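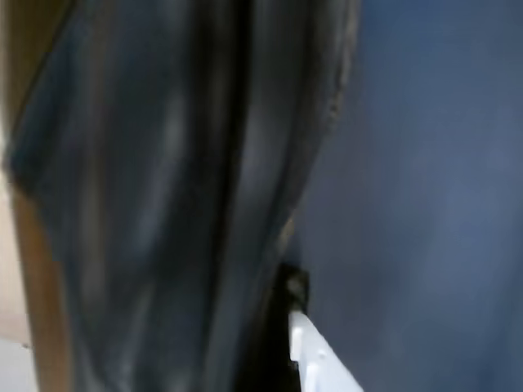 Curkstead Community Theater - wardrobe and dressing room safety check, July
Checked by Vaida Krūmiņa, starting at 4 p.m.

What a good month! Most of the list is clean, and the few comments below are small jobs.

1. Exits and walkways
Both doors open fully from inside: OK
Rolling racks parked with brakes on: OK
Comment: The Plivska rack has a sticky front wheel. It still brakes, but please oil it before the next fitting.

2. Fabrics and hanging storage
Garments clear of heaters and lamps: OK
Flame-retardant tags on stage drapes: one missing
Comment: Drape 17 has lost its tag. The treatment log has it down as done, so I only need to sew a new one on. The new wide spacing on the rails is lovely - you can pull a coat out without bringing down its neighbors.

3. Shoes and cubbies
Soles checked for grip: OK
Heels tight, no nails showing: two pairs set aside
Cubbies steady, no splinters: OK
Comment: I love how this corner is coming along! Leather dress shoes get the most wear, so flex every pair before it goes out. New rubber is on order for the tap-to-street conversions.

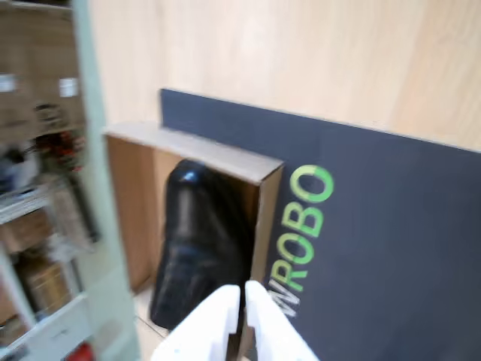
4. Irons, steamers and power
Cords free of cuts: OK
Steamer emptied after use: not done
Comment: The Orakzai steamer was put away full again. Empty it in the sink, leave the cap off overnight, and it will last us years.

5. Fire and first aid
Extinguisher gauge in the green: OK
First aid kit stocked: low on small bandages
Comment: Key 133 opens the supply closet. Grab a box and sign the sheet.

Next check is before the Plevora dress rehearsal.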